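Fiducials, again

So I've spent most of this week on the alignment code, and I think I finally like it. The old version (mine, from February, sorry Szymon) took the marker pose from every image and trusted it completely. Fine until the marker tilts away from you, and then the pose flips back and forth like a light switch. 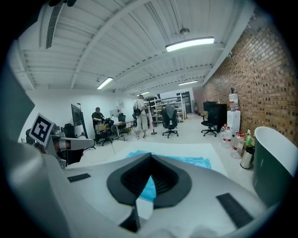 Aldana's idea was to keep both candidate poses for a while and let the motion decide between them. It's such a simple thing! We buffer 25 frames, score each candidate against the tracker's velocity, and only then commit. It cost me 9 lines in the end, plus a very long afternoon finding a swapped sign.
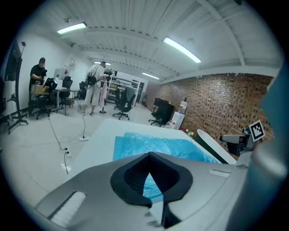

Crumpled blue sheet is still my favourite test material, because the segmentation hates it. All those shiny wrinkles get split into little islands, so I've added a merge step that runs before the grasp planner sees anything. Of the 288 clips in the replay set, some 125 used to need fixing by hand — I'm rerunning the lot tonight.
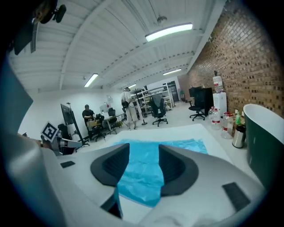

Yeshi wants the viewer to show both poses at once, in different colours, which I'd love too. First I have to stop it eating all my memory when you scrub backwards. Branch is up on Stavness if you want a poke at it.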